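**Arnum sets new rules for marble bathroom counters**

11/5/19 — Arnum, the serviced-apartment operator, has changed how bathroom vanities are cleaned and set up at its Gemport building. The new procedure covers 50 units with polished marble counters and takes effect with the next round of guest changes.

The change follows a surface survey carried out in February by Younis, a stone-care contractor. The survey looked at 250 spots on counters and backsplashes and graded each one for dullness, staining and scratches. The worst wear was found on the strip between the basin and the front edge. Most of the dull marks were put down to acidic bathroom cleaner and to toothpaste left to dry on the stone.

Polished marble is mostly calcite, which reacts with acids, including vinegar and many lime-scale removers. The reaction removes a thin layer of the surface and leaves a matte patch that wiping will not take off. Toothpaste is a different problem. It contains a mild abrasive, and rubbing a dried spot with a rough cloth can wear down the polish.

Under the new procedure, counters are cleaned with a pH 7 product and a soft cloth, then dried by hand. Cleaner is applied to the cloth and kept off the stone until wiping starts. Standing water around the faucet is removed first. Toiletries are lifted and the stone under them is wiped before anything is put back. Small items such as tubes may be laid on a folded towel while the rest of the counter is done.

Mirrors with gilded frames get a separate dry cloth. Glass cleaner is not to be sprayed near the molding — liquid that runs into the lower edge can lift the finish.

Arnum has allowed five extra minutes per bathroom for the work. Counters that are already etched will be repolished by Younis in groups of seven, starting with the upper floors. The company's Tedgate building has composite counters and is not affected.

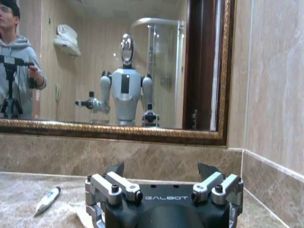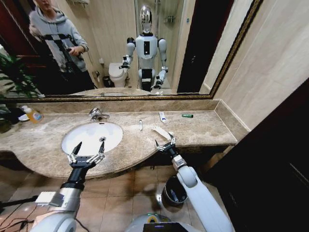
Beige marble vanity counter and backsplash below a gilt-framed mirror.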